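Recording a Four-Piece Band in One Room
Final project report, Music Technology
Feven Sisay and Oisín Flanagan
Supervisor: Zewditu Abera

1. Background

Our project was to record and mix a four-track EP for Girnov, a local doom metal band, and to compare two ways of recording them: all together in one room, and one instrument at a time. The band had two finished songs and two that were still changing when we started in August. The EP is called Trotwood.

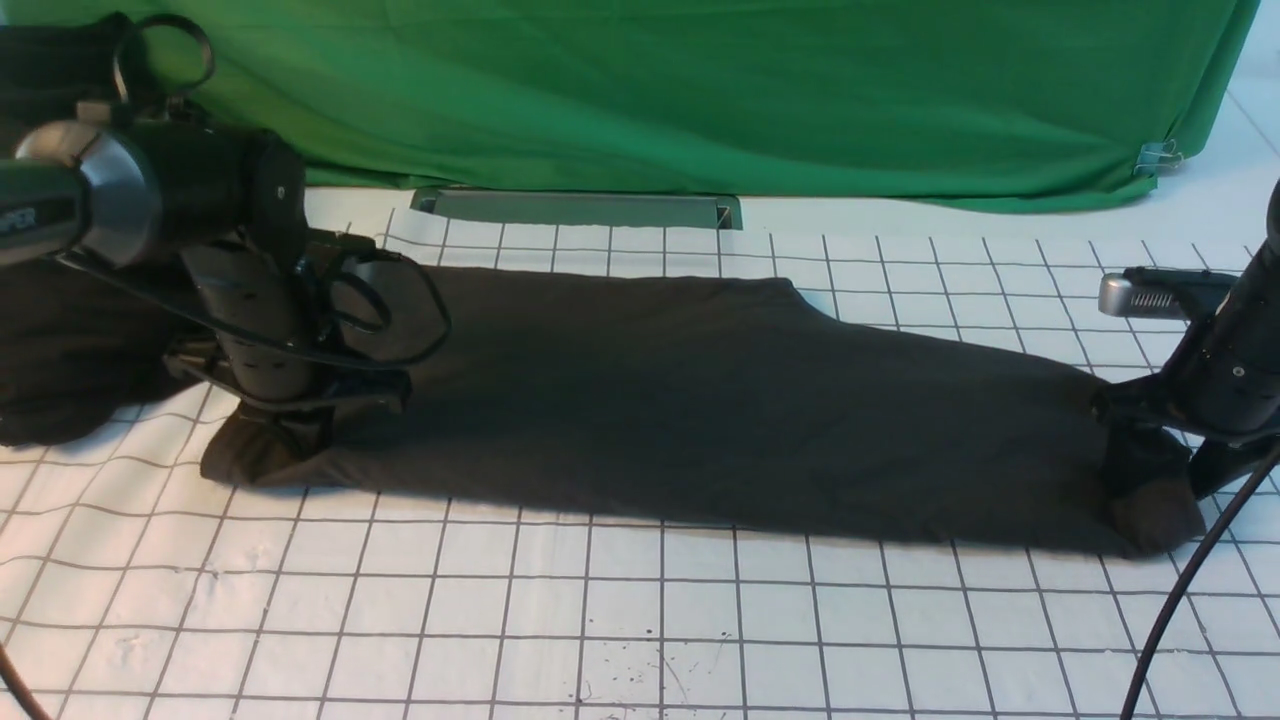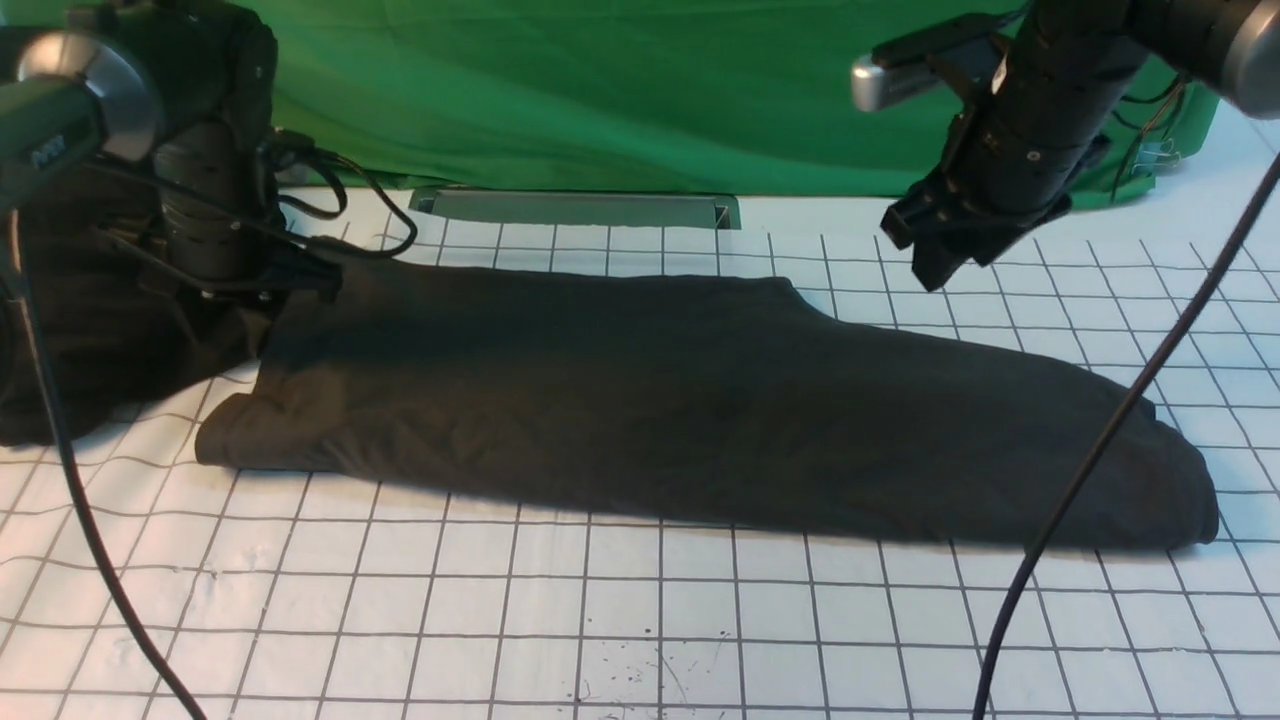 Why did we choose a doom band for this comparison?
The music is slow, with long gaps between drum hits, so any spill from one microphone into another is easy to hear. With a faster band much of it would have been covered up.

2. Method

We used the large rehearsal room in the Woldegiorgis building. Two songs, "Lira" and "Salt Road", were recorded live with all four members playing. The other two were built up in layers, starting with drums and a guide guitar.

For the live songs the drums were at the far end of the room and the guitar amp faced the opposite wall. The bass went straight into the desk as well as through an amp, so that we would have a clean signal if the microphone was no use. Eldana Gebremichael sang in the corridor with the door closed and headphones on. She could see the drummer through the glass panel, and both of them said this mattered more than the headphone mix.

For the layered songs the drummer played to a click. "Lira" was played without one. It starts at 100 beats per minute and we did not try to correct it where it drifts.

3. Problems

The first session was mostly lost. One of the drum overheads was plugged into a faulty channel and crackled whenever the kick drum was hit. We did not notice until playback because we had only checked it with quiet cymbal taps. After that we asked for a full-volume minute from everyone before each take.

Guitar spill into the drum overheads was worse than we expected. Moving the amp helped a little. Hanging two duvets behind it helped more, although the guitar then sounded dull and we had to move its microphone closer to the centre of the speaker.

The click track also caused trouble. The drummer was not used to one and rushed to catch up after long pauses. In the end we programmed a quiet shaker between the clicks - this gave him something to follow in the gaps.

4. Mixing

The live songs took less time to mix. There was not much we could do to them, as turning up one instrument brought up the others with it. The layered songs gave us more choice and we spent too long on it, mainly on the snare.

Chathurika Matubbar mastered all four tracks and sent back one note, that the low end on "Salt Road" was too heavy below the bass guitar. We cut it and sent it again.

5. Results

We played the EP to the band and to our class without saying which songs were live. Most of the class preferred "Lira". The band liked the layered songs for the guitar sound but said the vocals felt separate from the music, and we agree with them.

If we did this again we would record drums, bass and guitar together and add only the vocals afterwards. We would also book the room for a whole day, as setting up took around 100 minutes each time.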